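Looking after wooden doors, shelves and knobs
Household tips from Radel, October 19, 2026

In October the heating comes on and the wood in the house begins to shrink. A door which was stuck all summer may close well again, so do not plane it now. Wait until spring and look once more.

For weekly cleaning a soft cloth is enough. If there are greasy marks, add five drops of washing-up liquid to a bowl of warm water, wring the cloth well and wipe along the grain. Dry the wood at once - water likes to stay in the corners of panels. An old toothbrush is good for the bevels.
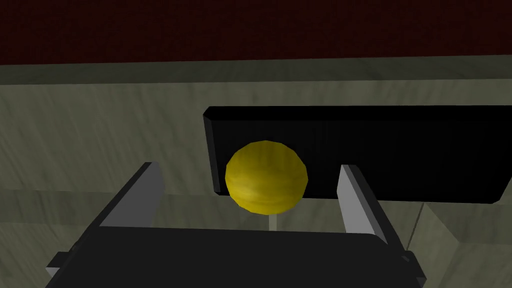
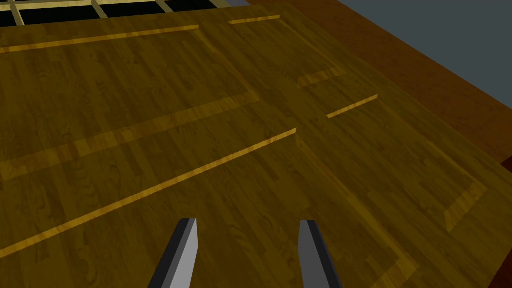
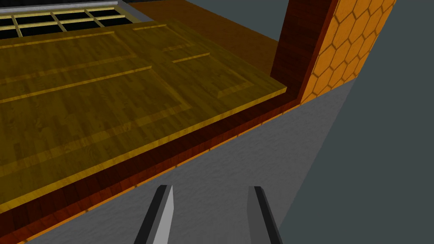
From first to last: a yellow ball like a knob, wood with raised and recessed panels, and a flat panel with a thin front edge.

A knob that turns in the hand should be tightened from the back. When the screw no longer holds, take it out, push a matchstick with a little wood glue into the hole, let it dry overnight and put the screw back.

Wax the edges of shelves twice a year. I use the plain paste from Berchtold, but any clear furniture wax will do. Put on very little, leave it for one hour and polish with an old cotton sock. Try it first on a place which is not seen.

Do not keep the waxy cloths in a heap. Hang them outside to dry before you throw them away.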